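Re: [shared-equip] Ovevden quote, spares + laundry cell

Sorry for the delay, budget stuff ate my morning. Quote first:

> Do we really need 2 sets of hands in the October order? And does
> Stutivwood count as equipment or consumables?

Yes to both sets. Lead time is 18 weeks, cant sit idle that long.

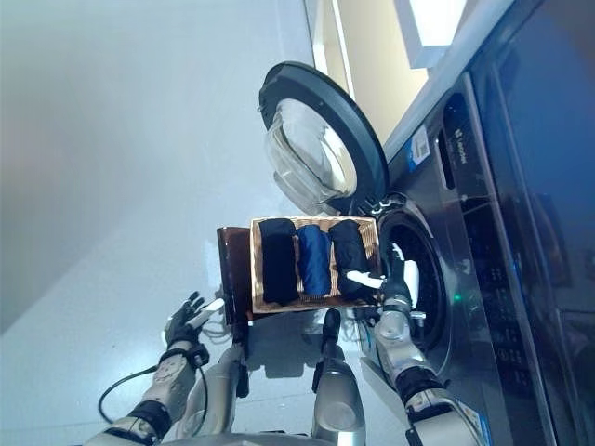

Stutivwood goes under consumables, Tse wants anything below the 50 line kept off the capital sheet. Cable sleeving same.

Washer stays as is. No new appliance this year, please stop adding it to the sheet. 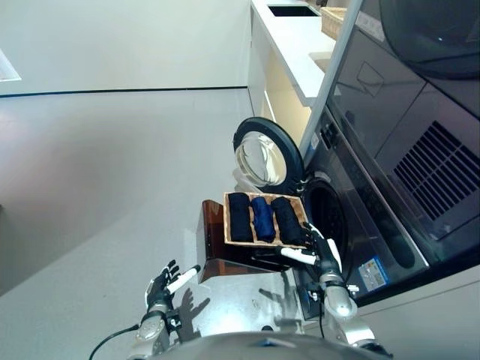
Cekard side would still like a fixed table priced in, as a seperate line, so it can be dropped later without redoing the total. Fine by me. Will ask Ovevden for it.

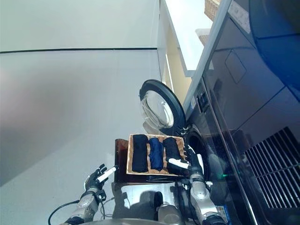

Rolled garments in the wicker tray, washer door open

Service contract: 3 years, not 2. The longer one covers wrists and fingers, the short one only the arm. Also want cable management quoted properly this time, not "as required". Look at the right arm, black fittings at the rounded joint housings. Need a price per arm, both arms.

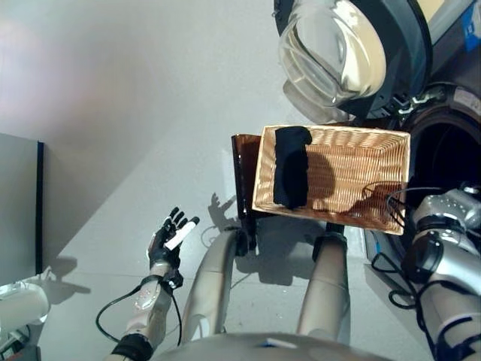
Baskets are the cheap part, so order spares now. Same rectangular wicker kind, open top, we've planned the laundry tasks on that shape and I don't want to redo it. Socks out of petty cash.

Send me changes before noon, then it goes to Tse.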